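Tramside Café — the back room

The back room at Tramside opened again in April after a repaint. It seats 60 and the coffee plant mural has the main wall to itself. 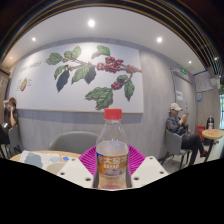

Coffee branch mural, back wall, with a bottle of Dayao in front.

The panel has a light wooden border and hangs on the grey wall — best seen from the door.

Comments

Love the red cherries.

Is it open Thursday evenings?

Yes, until 6. — Chathurika Matubbar

Last updated: April

Contact | © Tramside | Back to top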